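I have now watched all 13 episodes of Serer, and I would like my May back.

For anyone lucky enough to have missed it, Serer is the reality show in which a band that broke up over a parking dispute gets locked in a lake house and told to write a comeback album. The band is Lakham. You know one song of theirs. You know it from the dentist.

I went in as a fan, or at least as someone who once paid to see them at a county fair. By the end of the second episode I was rooting for the lake.

The trouble starts with the feud. The producers clearly spent their whole budget on it, so it has to last, and it is about a driveway. The singer says the drummer blocked him in on the night of an awards show. The drummer says there was plenty of room. We get a diagram. We get a second diagram, made by the bass player, who was not at the house that night and whose version includes a hedge.

Then there is the perfume. Halfway through the season everyone begins mentioning Pornunine, the singer's new fragrance, and I assumed I had misheard the name until it came up on screen in gold letters. I have questions about the meeting where that got approved. A bottle costs 100 dollars and is described on the website as "smoky, but forgiving." The guitarist sprays it in a hallway and leaves the house for most of episode eight, which the show treats as a creative walkout.
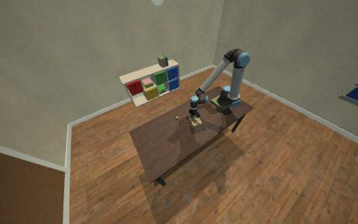 A reader going by Benedetti wrote in after my last post to say I was being unfair, that the driveway story is really about who got credit for the hit, and that anybody who had ever been in a band would have seen it right away. I was in a band for one summer. We split up over a cooler, and as far as I know it was about the cooler.

Still, I went back and rewatched the fourth episode with that in mind, and fine, there is a look. The drummer hears the old single on the kitchen radio and turns it down before the chorus. It lasts maybe two seconds and it is the best thing in the season. Then they cut to a raccoon.

The album came out last week. It has 41 minutes of music on it, including a spoken track where someone reads a text message from a lawyer. I liked two songs, and one of them – the slow one with the organ – I have played more often than I plan to admit in public.

There is talk of a second season, this time on a boat. I have already told people I won't be watching, and I have also checked what night it would be on.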